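Section 3: Setting Out the Dyes

Read this section before you open any of the bottles. The Zorkach leaflet packed with the dyes says you can set up "anywhere convenient." I would not take that at face value, and neither should you.

3.1 Pick the surface

1. Use a flat table you can walk up to from at least two sides.
2. If the top is bare wood, check the finish first. Put a drop of plain water on a spot that doesn't show. If it soaks in, dye will too.
3. Wipe off crumbs and sawdust and let the top dry.

Note: Butcher block looks tough, and for chopping it is. For dye it may be a poor choice. The open grain and the knots take color fast, and the sales talk about "food-safe oil" tells you very little about stains. I have sanded a Porkdale top twice and can still find the green.

3.2 Place the tray

1. Set the tray down empty. Press on each corner. If it rocks, move it.
2. Keep it clear of any rails, brackets or clips fixed to the table. A sleeve that catches on a clip can pull a bottle over.
3. Stand the bottles upright inside the tray, grouped in one corner, with the caps closed.

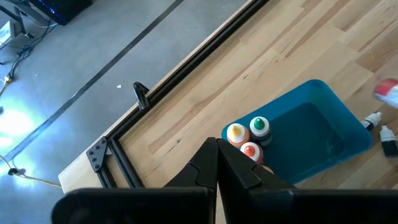

Leave the rest of the tray open so you have somewhere to put a bottle down in a hurry. Plenty of guides tell you to spread the colors out evenly. It looks nice, and then you have to reach over one bottle to get to the next.

CAUTION: A tray catches drips. It won't save you from a bottle that goes over the side. Don't slide a loaded tray across the table. Lift it with both hands or empty it first.

3.3 Check the caps

1. Do not trust the color of a tip. Tips get swapped. Squeeze one drop onto a paper towel and look at it.
2. Wipe the tip and close it before you open the next bottle.
3. If a cap feels gritty, rinse it in warm water and dry it.

Note: The Podance refill caps are sold as "universal." Of the 3 I tried, 2 leaked when the bottle was tipped. Test yours over a sink.

3.4 How much to use

The mixing chart asks for 2 drops per 100 ml of water. Start with one. The chart colors are printed darker than anything I have mixed, and you can't take a drop back out. For a 1000 ml batch, mix a small cup first and write down what you did.

Tanguy dyes have their own chart. Don't mix the two systems, whatever the box says about matching shades.

When you are finished, go to Section 4 for rinsing and storage.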